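装身具材料論 第4回 講義ノート
貴金属合金の品位とろう付け

サイト内検索 キーワードを入力 検索

1. 品位の表し方

金の品位は、質量比を24分率で示すカラット（K）か、千分率で示す。K18は18/24、すなわち千分率で750、K14は14/24で約583となる。ただしK14の刻印は585が用いられることが多く、計算値とは一致しない。試験では両者を区別して書くこと。銀は925（スターリング）と950が主で、いずれも残部は主に銅である。

カラットは質量比であり、体積比ではない。金の密度は19.3、銅は8.96であるから、K14の地金では割金の占める体積が金の体積を上回る。鋳造用の地金量をワックス原型の質量から換算する際、純金の密度をそのまま使う誤りが毎年見られる。合金ごとの密度を必ず表から引く。

2. 割金と色調

割金は銀と銅を基本とし、両者の比で色が決まる。銀が多ければ緑味、銅が多ければ赤味を帯びる。亜鉛は脱酸と湯流れの改善を目的として少量加えるが、入れすぎると再溶解時に蒸発し、組成がずれる。ホワイトゴールドはパラジウム系とニッケル系に分かれる。ニッケル系は硬く安価であるが、皮膚感作の問題があり、ピアスのポストなど皮膚を貫通する部分には用いない。

銅を多く含む14金および18金では、徐冷中に規則相が析出して硬化し、曲げ加工で割れることがある。焼なまし後は赤味が消えた時点で水または希アルコールに投入し、急冷する。逆に硬さが必要な留め金具では、この析出を時効処理として利用する。

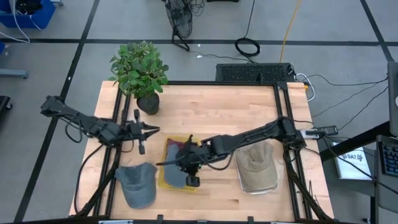
急冷の可否は合金によって異なる。パラジウム系ホワイトゴールドは空冷でも軟化状態を保つものが多いが、ニッケル系を高温から直接水に入れると応力割れを起こす場合がある。地金業者の指定がある場合は、それを優先する。

3. ろう付け

ろうの融点は母材の固相線より低くなければならない。複数箇所を順に接合するときは、高融点のろうから三分ろう、五分ろう、七分ろうの順に下げていく。ペンダントトップの場合、枠の接合、装飾部品の接合、バチカン取付の順とするのが通例である。

隙間は小さいほどよい。ろうは毛細管現象で流れるため、隙間を埋める充填材として扱ってはならない。フラックスはホウ砂系を用い、加熱前に接合面の油分を除く。炎は部品全体に均等に当て、質量の大きい側から温める。ろうは温度の高い側へ流れるので、小さい部品だけが先に赤熱すると、ろうがそちらに吸われて接合不良となる。

4. 融点に関する注意

配布資料のFrerichs表では、実習用銀ろうの流動温度のうち1種を886としているが、これは華氏ではなく摂氏の値ではないかとの質問が前回あった。単位は摂氏である。925銀の液相線は約893度であり、このろうは925銀には使えない。K18の実習にのみ用いる。

5. 刻印

刻印は仕上げ研磨の前に打つ。丸環など断面の小さい部品では変形を避けるため、レーザー刻印としてもよい。品位表示と製造者印は並べ、装飾面にかからない位置とする。ろう付け部の直上には打たない。

6. 課題

（1）K14の地金23グラムに含まれる純金の質量を、14/24と0.585の両方で求め、差を示せ。
（2）同じ地金をK18に引き上げるために加える純金の量を求めよ。導出過程を省略しないこと。
（3）Nisreen Nseirの実習記録（Culinthorpe工房、11ページ）にある接合不良について、加熱順序の観点から原因を述べよ。

提出先はFinbarr Ní Mhurchú研究室前の箱。用紙はA4、片面。期限は2019年1月22日とする。次回は石留めを扱うので、爪の寸法に関する節を読んでおくこと。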